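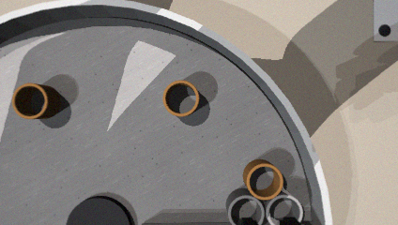

Five tubes on a gray disc.

Fiction > Short Stories > The Aunt's Clock

Print this page | E-mail this story

Zewditu Jemal left her nephew the house in Gikbridge, 52 jars of apricot jam, and a clock that ran backward. The will was firm about the clock. It was to stay on the kitchen wall and it was to be wound every Sunday, and whoever wound it was to say good morning to it first.

Tekle Kassa was not a man who spoke to clocks. He sold insurance in Wellon and had once returned a birthday cake over the spelling. He wound it in silence for a month, and every week it lost another 20 minutes in whichever direction it considered lost.

"Did you say good morning?" asked Graziella Bortolotti over the fence.

"It's a clock."

"Your aunt said it. She was never late for anything."

"She never went anywhere."

"Well, then," said Graziella, and went back to her beans.

By February he was eating supper at three in the afternoon and had missed two trains. A man in Holovko offered him $35 for the thing, then saw it and offered him 20. Tekle carried it home on the bus with his coat over it, feeling that they had both been insulted.

He hung it up again. He looked at the window to be sure the beans were unattended.

"Good morning," he said.

The clock went on ticking backward, exactly as before. Tekle waited a decent interval, opened a jar of jam, and asked it how it had slept.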